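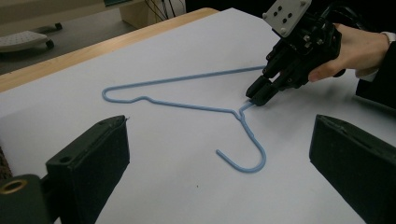

Coated wire hanger laid flat for checking.

How to Sort and Store Coated Wire Hangers
Posted June 15, 2020 in Closets

Coated wire hangers take up almost no room on the rod, but they bend and they tangle. Go through them once a season and most of the trouble goes away. A closet's worth can be done in one sitting at a kitchen table.

What you need
A clear table
White paper or a white board to work on
A basket, box or bin with a flat bottom
A damp cloth and a dry one
Twist ties

Step 1. Clear the rod
Take down every hanger that has nothing on it. Leave the ones in use for now and do them on laundry day. If the hangers come off in a knot, hold the bunch by the hooks and let the bottoms swing free, then lift them off one at a time. Don't pull from the corners.

Step 2. Set up the table
Cover the part of the table where you will be working. A bent wire is easy to see against white and hard to see against wood grain. Put the basket to one side where you can reach it without leaning over the work.

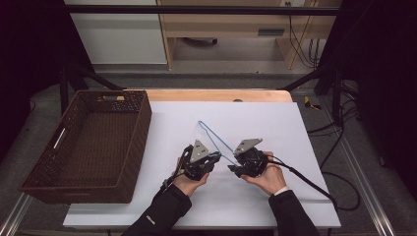
Lay the first hanger down and look at the long bottom wire. It should run straight from corner to corner. Press lightly on one corner. If the opposite corner lifts, the hanger is twisted and will sit crooked on the rod.

Step 3. Straighten the bends
Hold the wire on both sides of the bend and push it back a little at a time. Check it against the table after each push. Do not use bare pliers, which cut through the coating. For the hook, compare it with one you know is good, such as the Fiston style with the wide curve.

Bends right at the twisted neck are not worth fixing. The wire is already stressed there.

Step 4. Check the coating
Run a finger along the wire, including the inside of the hook. Set aside any hanger with a chip, a crack or a rust spot. These can mark a light shirt. Wipe the good ones with the damp cloth and dry them.

Step 5. Bundle
Stack the hangers with all the hooks facing the same way. Put 6 in a bundle and close it at the neck with a twist tie. Lay the bundles flat in the basket and alternate the direction of the hooks.
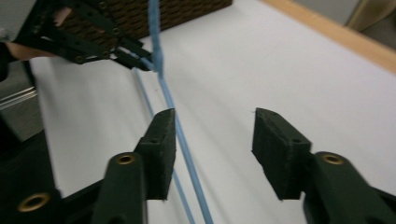
Getting rid of the rejects
Many dry cleaners take back wire hangers, so call and ask first. Curbside programs often do not want them. A scrap metal yard may take them if you have enough to make the trip.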